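Last updated: March
By Cathal Egan and Tomás Ó Néill, Clulville

4. Evaluating the Dretance kit in simulation

4.1 What the buyer gets

The Dretance kit is sold by Nordin as a complete starting point for tabletop manipulation. For the license fee, a lab receives a simulator build, a set of ready-made table tasks, a scripted baseline policy and a manual of 31 pages, four of which concern the license. The sales sheet promises that a new user will be running trials before lunch. We started at nine on a Friday and were running trials before lunch on Monday, which we are told is typical.

Our interest was narrow. The Pullthorpe teaching lab wanted to know whether the kit could stand in for bench time during the weeks when the real arms are booked solid. We therefore ignored the kit's reporting dashboard, its four color themes and its cheerful startup chime, and looked only at the tasks, the physics and the baseline.

4.2 Task setup

Each task is stored as a short text file listing objects, starting poses and a success test. The files are readable and can be edited by hand, and this turned out to be the feature we liked best. Lighting and wall colors are shuffled by a separate setting. Figure 3 shows a cluttered tabletop task, with the gripper over one corner of an upright square frame and a ladder-like rack partly behind it.

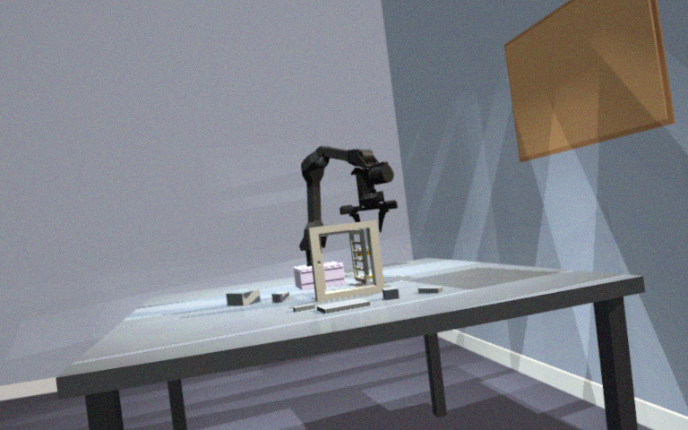

Can the kit be used without a graphics workstation?
Trials can be run on an ordinary office machine with rendering turned off, but any policy that takes camera input needs a graphics card, and the license covers one machine at a time.

Figure 3. Simulated tabletop task with the arm above an upright frame, a studded pink block and small grey pieces.

4.3 Results

We ran 2000 trials of the scripted baseline across 7 tasks, with the random seed logged for each. The success test passed 1227 of them. The manual describes the baseline as "robust," a word it does not define.

Failures fell into two groups. The larger one came from the planner, which treats thin upright objects as though they were solid boxes. A frame with an open middle becomes a wall, and the arm takes the scenic route or gives up. Editing the collision shape by hand cured this in the tasks where we tried it — the fix took an afternoon, most of it spent finding the right file. The second group came from contact. Flat pieces lying on the table were hard for the parallel gripper to pick up, and a near miss could send one skating across the tabletop with more enthusiasm than friction should allow. Raising the friction value helped, at the cost of slower trials.

Support answered both of our questions within a day. The first answer was correct. The second was the first answer again.

4.4 Suitability for teaching

For an introductory course we would buy the kit, turn off the chime and rewrite the collision shapes before any student saw them. For research use we would keep the task files and replace the baseline. Grasping results should be checked on a real arm before they are reported, and Section 5 describes how we did so with the bench setup at Clulville.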